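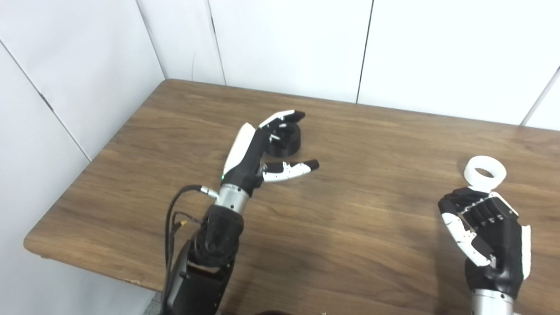
Home Robots Safety Ask Us Grown-ups

Robot rules: how to share a room with a machine that has hands

Last updated: September

Robots with hands are strong. Some are stronger than your dad. They can be gentle too, but only if somebody has told them how gentle to be, and checked. So there are rules. Loads of them! Some are for the people who build robots, some for the people who work next to them, and a few for you if you ever get to visit one.

We asked Revathi Iyer, who looks after the robot room at Dildale, to tell us the ones she uses every day. She talks fast and we wrote fast.

What's a standard?

A standard is a rule that lots of people have agreed to write down and all use. Plugs have them. Bike helmets have them. If you buy a plug, it fits the socket. Nobody had to ring you up first.

Robots have standards as well. They say things like how a robot has to stop, how hard it's allowed to push on a person, what warnings must be stuck on it. Long books, small print, not many pictures. Revathi's folder of rules and notes is 302 pages and she has read all of it. Twice. (The second time was on a train.)

Good practice is a bit different. Good practice is what sensible people do even when the book doesn't say. Like wiping the table.

Rule one: know where the stop button is

Big. Red. Easy to thump. It's called an emergency stop, or e-stop. Before anybody switches on an arm at Dildale they have to point at the button and say "stop is there". Out loud. Even the boss. Even if they said it ten minutes ago and went for a biscuit.

When you press it the robot stops. It doesn't finish what it was doing first. And it must not start again by itself when you let the button out. A person has to look, check, then start it on purpose.

You won't get told off for pressing it. If you thought something was wrong, you did right.

Rule two: stay out of the reach

Stretch your arms out and turn round slowly. Everything you could touch is your reach. Robots have one as well, and it's often bigger than it looks, becuase an arm folded up small can unfold very quickly.

At Dildale there's a yellow line on the floor. When the robot is moving on its own, people stay behind the line. No leaning over. No "just grabbing" a pencil.

Some robots are made to work close to people. They go slower, and many can feel a bump and stop. You still don't put your face near one. Ever.

Rule three: slow first

New job for the robot? Do it slowly the first time. Watch the whole thing. Then a bit faster. Adel Farouk teaches a robot to pick up rings and put them down again, and he ran it at slow speed 241 times before he let it speed up. Was he bored? "Very," he says. "But I found two mistakes, and they were slow mistakes. Slow mistakes are nice."

Rule four: mind your fingers

Robot fingers bend at joints, same as yours. Wherever something bends there's a gap that gets smaller. That's a pinch point. Doors have them, scissors have them, folding chairs have nasty ones.

Don't put your finger in a robot's hand to see what happens. Don't shake hands with it unless the person in charge says it's set up for that. Long hair tied back, sleeves pushed up, necklaces off, lanyards off.

Rule five: look at the lights, but don't trust just the lights

Lots of robots have little lights. The colours don't always mean the same thing on every robot! Green might mean ready, or it might mean power is on, and a robot with its power on could move. So you read the manual for that robot. If a light is off it could be that the robot is off. Or the light is broken. Ask.

Rule six: tidy cables, tidy table

Cables carry power and messages. If one gets caught when the arm turns, it can pull out, and then the robot doesn't get its message. So somebody moves the arm slowly all the way each way and watches the cable. Is it tight? Is it rubbing? Does it snag?

And the table. Only the things for the job. Cups of tea go somewhere else (Adel).

Rule seven: write it down

Every time something odd happens it goes in the log book. Funny noise. Dropped ring. Robot stopped and we don't know why. Their log is on entry 462 now. Most are boring. Entry 281 just says "squeak". But three more squeaks came after it, and when they looked, a screw was coming undone. They tightened it.

Your questions

Yasmine Bennani asked: can a robot break a rule?
A robot does what it's been set up to do. If it goes over the line, people look at how it was set up. The people are responsible, not the robot.

Mahmoud Mansour asked: who checks the checkers?
Good one. Someone from outside comes in and looks at everything, the log book too. Revathi tidies up before they come but says she would of done it anyway.

Try it at home

Make a rule card for a machine in your house. A toaster is good. Where does it stop? Where's the hot bit? What mustn't go near it? Draw it, get a grown-up to check it, stick it up nearby but not on the toaster. Send us a copy and we'll put some on the Ask Us page.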